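July, late, kitchen table

Back from the Nornex open day. Feet killing me. Writing this before bed or I'll lose half of it, and I promised myself I'd keep this diary up even on the tired days.

Left at 9, parked behind the hardware store, walked over with a coffee. Sign in at the front, sticker name tag, then straight through to the room where they do the folding. Cloth folding! Drove all that way for laundry, more or less. Saved a couple of pictures to go with tonight's page. 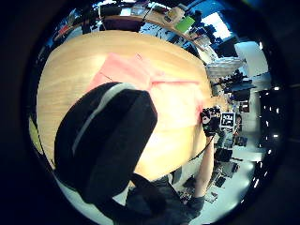
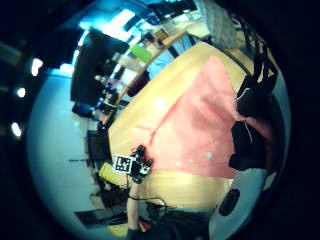 Pink cloth, gloved hands, the folding table at Nornex.

So the way they explained it. A person does the job by hand, wearing the kit, over and over, and the recordings go to train the robot arm. They call one go a "take". A good take is slow and even, no fidgeting, no second grabs. They want 100 takes of each fold before they bother training on it, and then they look at what the arm makes of it and usually want more. I had pictured someone typing in instructions. It's much closer to teaching a kid to make a bed.

Asked why cloth. Because it's miserable, basically. A box is the same box every time, you know where the corners are. Cloth never lands the same way twice. Their first attempts with a tea towel went so badly they switched to tidying blocks for a whole winter, then came back to it. I liked that they told us that. The Jumier booth at the trade show last year was all polish and no stories, and when I asked what went wrong for them I got a brochure.

We got to have a try after. Gloves warmer than I expected, and stiff across the knuckles — you lose the feel of the fabric completely, which I hadn't thought about at all. Kept pinching two layers when I wanted one. Also I rush. Got told to slow down, then told again. Corner to corner, let go, flatten, wait. The waiting is the hard part. My best one came out like a samosa. They were nice about it and said the bad ones get thrown away, so I haven't ruined any robots.

Then the arm demo, in the room next door. Around 2 minutes for a single fold, and you could have heard a pin drop. It picks up a corner, misses, goes back for it. Whole crowd leaning in. When it finally got the thing in half a woman behind me clapped and then everyone did, a bit sheepish. Second fold it dragged the whole works toward itself and stopped dead and they had to reset. Third was decent. Not square but decent. I'd take it over what my kids do.

Questions at the end. Somebody asked about jobs, of course, and the answer was long and went round the houses. Short version: hospital linen rooms, where they can't get enough people for the night shifts, and they don't expect to be in one for years. I half beleive it. My aunt did hospital laundry for most of her working life and her wrists were shot by fifty, so I'm not going to get sentimental about folding sheets. But she also had her friends there. Should have put my hand up and said so. Didn't.

Someone else wanted to know if it could do fitted sheets and the entire room laughed, staff included. No is the answer.

Lunch was sandwiches and those date squares, good ones, had 2. Talked with a fellow from Makowska who runs packing lines and was pretty sniffy about all of it, too slow, he said, he'd need it ten times quicker before he'd look at it. Fair enough for packing. But he stayed for the second demo I noticed.

Things to do
— look up the Rirka grippers, the soft fingertip ones they were passing around. Might suit our sorting bench at work. Ask price, I bet it's awful
— email Nornex about bringing the night class through in the fall, they said small groups are fine
— find the pamphlet, think I left it in the car door
— write to my aunt!!

Rained the whole drive home, wipers squeaking, must replace them. Stopped for gas and milk. Forgot the milk, paid for it and left it on the counter, so black tea tonight.

There's a basket of towels on the stairs staring at me. Tried one the Nornex way, slow, corner to corner, flatten and wait. Took forever. Looked quite nice tho. Left the rest for tommorow.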